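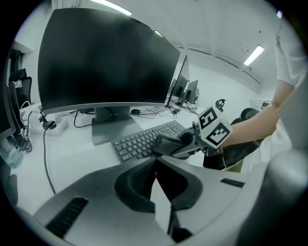
Two handheld grippers at an office desk, one of them reaching toward the keyboard.

Budget for the hours, then buy the hardware

Most of the equipment plans I read for robot work start with an arm. There is a line for the arm, a line for the controller, a line for the mounting table, and somewhere near the bottom a small sum marked "setup and data." I think the order is wrong, and I think it is the main reason so many small automation budgets run out before the robot does anything useful.

Last September our shop in Flustitham had to plan a year of equipment for a modest goal. We wanted a two-handed machine that could tidy and reset workstations between shifts: straighten a keyboard, move a mouse, coil a cable. The first draft of the plan had two arms in it and very little else. We had a quote from Pirel that was fair, and a second quote from Dronum that was a bit lower and came with a longer wait. We spent weeks comparing the two.

In hindsight those weeks went to the wrong question. Either arm would have done the job. What neither quote covered was the work of showing the machine what the job looked like, again and again, on real desks with real clutter on them. A person with a gripper in each hand can do that work before any arm has been delivered. The grippers are cheap next to an arm, they can be carried from desk to desk, and when a finger pad wears out you put on a new one and keep going.

So we cut the plan in half. The arms moved to the second year. The first year paid for handheld grippers, spare pads, storage drives and, by a wide margin the largest line, the wages of the people holding the grippers.

That last line is the one that gets argued over. Finance departments are used to equipment that sits in a room and loses value on a schedule. Wages do not fit on that form. When I first sent our plan up, it came back with a note asking why a robotics budget contained so few robots. It is a reasonable thing to ask. My answer was that a recorded demonstration is an asset too, and that unlike an arm it can be used with next year's hardware, provided you record it carefully and keep it in order.

How much to plan for is harder. We budgeted for 700 demonstrations of each task and treated that as a starting point. I would not defend the number for anyone else's work. I would defend having a number, written down, with hours attached to it. Time one person doing the task for a morning, including the pauses, the restarts and the putting back of things. Then price that rate for the whole set. The figure will be higher than you want it to be.

I would add 30 percent to it. Some recordings will be thrown away. A marker gets covered by a sleeve, a cable snags, somebody forgets to start the recording. People also get tired. Holding a gripper at the end of your arm is physical work, and a plan that assumes eight steady hours from anyone will be wrong by the first afternoon.

There are smaller lines that belong in the plan and usually get left out. Power is one. Ordinary offices were wired for monitors and lamps, and the outlets are already full when you get there. Cables are another, both the cost of long ones and the time spent keeping them out of the way. Desk space is a third. If you want demonstrations from a working office you are borrowing somebody's desk, and the department that owns it will want to know for how long.

The case against all this is that data goes stale. Fingers change shape, cameras get replaced, and a set recorded on one gripper may not carry over cleanly to another. I take that seriously. Our shared drive, which we call Amundsen for reasons that predate me, has five folders of early recordings that we no longer use. That was money spent. It was still less than the price of a single arm standing idle while we worked out what to teach it.

There are shops where the arm should come first. If the task is fixed and the parts arrive in the same place every time, buy the arm, program it and be done. A desk is a different kind of place. The mouse is somewhere new every evening.

For anyone drawing up next year's plan now, I would ask for one change. Put the hours of human work on the first page, above the hardware, and let the reviewers argue about that number first. The arm quotes can wait a month.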